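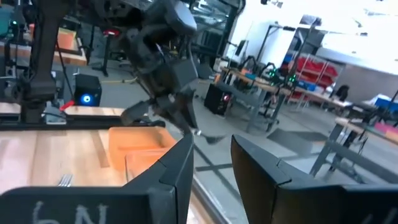

Home | News | Swap Shelf | Classes | Contact

Last updated: May

The seed swap is back, and this year it has a proper home

Those of you who came last spring will remember all of us squeezed into the hallway at Dondis, passing envelopes over one another's heads (and stepping on at least one tray of basil - sorry again, Sarla!). I'm so happy to say that we have the big back room this time, from 10 in the morning until the tea runs out, and Gaurav Kanaujia has promised to bring the good kettle.

We had 52 kinds of seed on the list when I typed this up, and more keep turning up in my mailbox. There are plenty of beans and squash, a lovely old mustard green from Hiu-tung Hsieh's mother, and three sorts of okra, which is three more than we had last year. What we're short of is flowers, so if you saved any marigolds or cosmos, please dig them out.

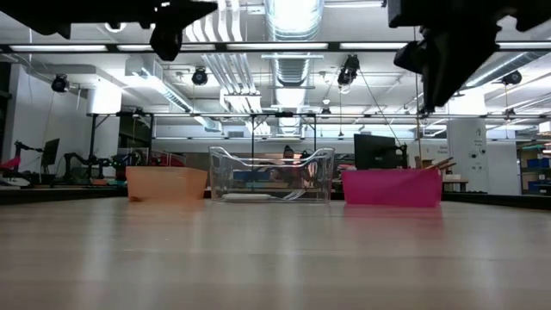 Please write the name and the year on every packet, even if you think you'd know those seeds anywhere. I once grew a whole bed of what I was sure was dill, and we ate fennel until October. Small envelopes are best, with 30 or so seeds for the little things and a good pinch more for lettuce. If your seed is older than three years, bring it anyway and mark it "old" - Shanti Joshi likes a challenge and will take it home to test on damp paper towels.

You don't need to bring seeds to take some. New gardeners are very welcome, and Nisha Negi will be by the door to talk you through starting peppers on a windowsill.

Get our newsletter in your inbox. Enter your email to subscribe.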